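Can a pair of cheap arms fold a towel yet?

trotix_bench
Short answer: no, if by "fold" you mean any towel, put down any way. Rigid parts are mostly a solved job. Cloth has no fixed shape, so every grasp changes the problem.

ncosgrove
Disagree in part. One size of towel on a flat white table is a narrow enough task. Our logged set stands at 552 attempts, and the corner grasp is where most of them fail.
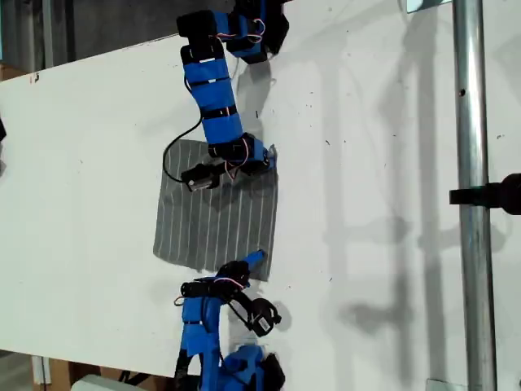
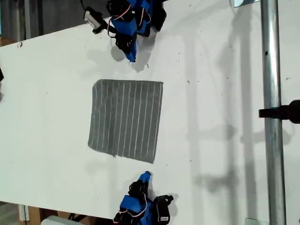 Vlachou, May
Same striped cloth and the same two arms in both. In the first, the lower arm is at the lower right corner. Stripes help, as you can measure skew from them.

trotix_bench
Stripes help you. Try a plain white towel on that white top and report back.

ncosgrove
Fair. Plain cloth is next on the list.

pumeren
What is the cycle time? I fold a hand towel in 3 seconds. If the arms take 50, the argument is over for a laundry – for a house it may not matter.

ncosgrove
Not timed properly yet. I would accept 50 at home if it ran unattended.

trotix_bench
Unattended is the hard part. Somebody still has to lay the towel out flat, and that is half the chore. Show me one pulled from a heap.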